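The soup started it. I'd been trying to copy my aunt's barley soup for most of November, and every pot came out tasting like a wet cardboard box. I blamed the stock. Then I blamed the barley. Then I blamed Mio Hamada downstairs, who had sold me the stock bones and swore they were the good ones.

"You're missing the paste," Mio said when I went down to complain. She runs the little counter under my apartment and she has heard a lot about my soup. "Your aunt was from Utiddale, right? They all put Bundis in it up there."

I'd never heard of Bundis. Mio dug around under the register and came up with a squat brown jar, no label, with a lid you had to whack on the counter to loosen. It smelled like toasted walnuts and old pennies (in a good way, I promise!). She wanted nine dollars for it. I gave her seven and a lemon cake.

So I went back up and started over at four in the afternoon — onions first, low and slow, then the carrots, then the barley. One spoonful of paste. Nothing. Two spoonfuls, and the whole kitchen changed, and I was ten years old again, sitting on the step stool with my socks wet, and my aunt was telling me to quit picking out the mushrooms.

I got a little carried away after that. I called my cousin Freya and made her listen to me eat. She said, "Are you crying or is it the pepper?" and I said it was the pepper, and she said, "Aunt Rin never used pepper," and we both got quiet for a while.

She drove over that night with her own pot. We filled it to the brim and she strapped it into the passenger seat like a toddler. I still have half the jar. I keep it behind the oatmeal, and I haven't told Mio how much I'd pay for the next one.

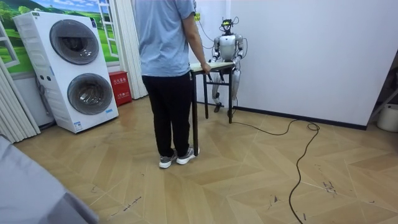
When does the paste go into the soup?

After the onions, carrots and barley are in the pot, one spoonful first and then a second.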